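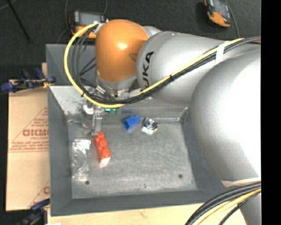 Is the Drernberg hand-crank coffee grinder worth buying if you already own a decent electric one? For anyone who makes one or two cups at a time, I think it's well worth the money, and after four months with it my electric grinder has moved to the back of the pantry.

I should say where I'm coming from. I drink two cups a day, both pour-over, and I make them in a small kitchen with a bedroom on the other side of the wall. My old grinder did a good job and sounded like a blender full of gravel. At 5:40 in the morning that's a problem. I'd been looking at hand grinders for a long time and kept putting it off, mostly on account of a cheap one I'd bought in college that wobbled, slipped and took forever. The Drernberg is a different animal!

What you get

The box has the grinder, the crank, a brush, a spare silicone band and a folded sheet of instructions in very small print. The body is steel, the crank folds flat, and the knob on the end is a fat round piece of beech that fits nicely in the palm. It weighs 572 grams on my kitchen scale with nothing in it. That's on the heavy side, and I like it that way, because the thing stays put in your hand while you turn. If you want something for a backpack, there are lighter ones.

The catch cup screws on with a quarter turn. I was suspicious of this at first (my college grinder had a cup that let go at the worst moments, over carpet) but it has a good firm stop and I haven't spilled any yet. The band around the middle is for grip and you do need it. With damp hands the bare steel is slippery.

Grinding

I use 15 grams of beans for a cup. On a medium roast at my usual setting that takes me a little under a minute, at an easy pace, still half asleep. Light roasts are more work. I had a bag of a very light Ethiopian in April and it fought me the whole way down, with a few spots where the crank stopped dead and I had to back it up and go again. Dark roasts feel like nothing at all.

What really won me over is how even the grounds are. I'm no lab, but I poured a batch from each grinder onto white paper and the difference was plain to see. The electric one gave me a mix of sand and dust with a few big chunks. The Drernberg's looked like it had all been cut by the same pair of scissors. And in the cup? Sweeter, cleaner, and my drawdown times stopped jumping all over the place. I used to get three minutes one morning and nearly five the next with the same beans and the same kettle.

The adjustment dial is under the catch cup and it clicks. Every click is easy to feel. What I don't love is that there are no numbers on it, only little dots, so you have to count up from zero if you lose your place. I lost my place twice in the first week. Now I keep a sticky note inside the cupboard door with my settings for pour-over, French press and the moka pot, and I haven't had to start over since.

Espresso is where I'd tell you to slow down. It will go fine enough. Gleice Nogueira, who has one of those lever machines and far stronger arms than I do, borrowed mine for a weekend and pulled some lovely shots with it. She also said she wouldn't want to do it for guests. The clicks are a bit far apart down at that end, so you'll sometimes find that one is too coarse and the next is too fine, and you end up fiddling with the dose. For espresso every day I'd look for a grinder with smaller steps.

Noise

Oh, the quiet. It makes a low crunching sound, like someone walking on a gravel path two houses over. No one in my house has woken up from it. I've ground beans while on the phone and the person on the other end didn't mention it, though Cauã Sampaio did once ask if I was eating cereal.

Cleaning

Easy enough. I brush it out every few days and take it all the way apart once a month. The burr lifts out after you unscrew the dial, and there's a spring and two thin washers that you want to set down in order, on a towel, in the order they came off. I skipped the towel the first time and spent a while on my knees looking under the stove. Don't wash the burrs. The sheet says so and I believe it.

Static is the one daily annoyance. When the air is dry, a bit of chaff clings to the inside of the cup and then drifts onto the counter when you pour. One drop of water stirred into the beans before grinding takes care of most of it. I use the handle of a teaspoon dipped under the faucet.

How it compares

Before I bought this I spent an afternoon with two others, thanks to friends who drink too much coffee.

The Mollel is the cheaper one. It's lighter, it's pretty, and it makes a perfectly good French press. The crank has some side-to-side play, though, and you can taste it in a pour-over, where things go a bit muddy. If your budget is tight and you like a coarse grind, get it and be happy. Valquíria Frota has had hers for years and has no plans to change.

The Gaseo costs quite a bit more. It's faster, the dial is numbered, and the whole thing feels like a camera lens. I loved it! I also couldn't taste any difference between its coffee and the Drernberg's, and I tried hard, with the cups switched around behind my back. If you make espresso, the finer steps may be worth the extra. For what I drink, they weren't.

Things I'd change

Numbers on the dial, please. A lid that holds on a little tighter, too. The current one is a push fit and it has popped off twice in a bag, once with beans in it, and I was finding those beans until the trip was over.

The hopper is also small. It says it holds 30 grams and that's true of dark roasts only if you tap the sides and coax them down. For one cup this doesn't matter. If you brew a big pot for four, you'll be filling and cranking and filling again, and I think you'd get tired of it by the second week.

Who it's for

People who make one or two cups, like the small routine of it, and care what ends up in the mug. I look forward to the grinding now, which I would never have guessed – it's a minute of standing by the window doing something simple with my hands before the day gets going. If you find that idea irritating at that hour, you'll probably find the grinder irritating too, and a quieter electric one would suit you better.

Mine has done every cup since the day it came out of the box and turns as smoothly as it did then. The beech knob has darkened a little where my thumb sits. I'll add a note here when the burrs start to show some wear, or if the new lid I've written to ask them for ever turns up.

Evie Sugden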